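Ohemaa Akpalu
8 Nov 2021

Right. Bus thread. Because I've just done the Clundmont to Tivon journey again and I am cross and need to type it all out before I forget.

2/ The old 14 went straight through. Got on by the library in Clundmont, got off at Tivon hospital. One ticket. My nan did it every week for years with a shopping trolley and a bad hip.

3/ Now it stops at Drener. You get off, cross the main road, wait for the 60. Which is "timed to connect". It is not timed to connect. It pulls out as you're standing at the crossing watching it go

4/ Today: got to Drener, saw the back of the 60, next one in 50 minutes. Shelter has a roof and one side. Wind comes from the other side obviously

5/ Two women there already, both going to outpatients. One had rung ahead to say she'd be late and been told she might have to rebook. For a blood test she'd waited since summer for.

6/ And before anyone says get a taxi. Have you priced a taxi from Drener. I have. I laughed out loud at the man and then apologised

7/ The consultation got 2,544 replies. I read the summary, all of it, on my phone, at the Drener stop, had plenty of time. Most people said keep the through bus. Then page after page about "interchange benefits".

8/ What benefits. There's a bin.

9/ Someone's replied asking who uses it anyway. Well. Hospital cleaners on earlies. Sixth formers. People who work out on the Saavedra estate past Tivon, which is most of my street these days

10/ Saavedra shifts start at seven. First through bus used to get you there with time for a cup of tea. First one now, with the change, gets you there at ten past. So everyone who can drive drives, and then the council puts out a leaflet about traffic on Tivon Road. I despair

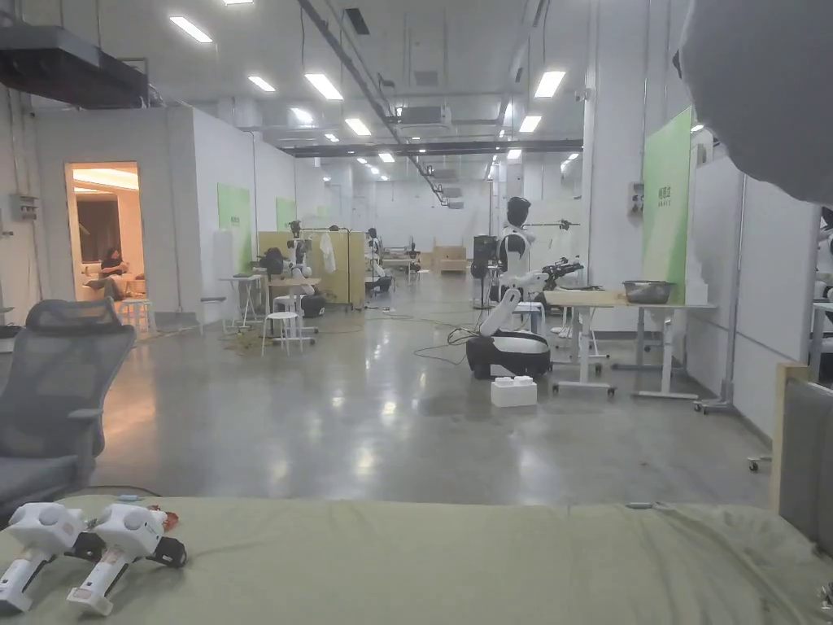
11/ Lad two doors down cycles it. Fine in June. It's November, there's no light on that stretch after the garden centre and the verge is just mud. His mum doesn't sleep till he texts.

12/ What I'd like, in case anyone from the council is reading (hi). Put two through buses back in the morning and two at teatime. Not asking for all of them. Keep your interchange the rest of the day if you love it so much

13/ Or hold the 60 for five minutes when the 14 is running late. Drivers can see each other!! They wave!! I asked one and he said he'd be happy to wait but he gets marked down for leaving late. So who do I write to about that, because the form only has "lost property" and "other"

14/ I've put "other".

15/ Sorry for typos, thumbs still frozen. If you use this route reply with your worst wait and I'll put them all in one letter. First names is fine, or no name. Stop and time of day please, otherwise they'll say its anecdotal

16/ Also if you left a green umbrella on the 60 this afternoon the driver has got it up front by his seat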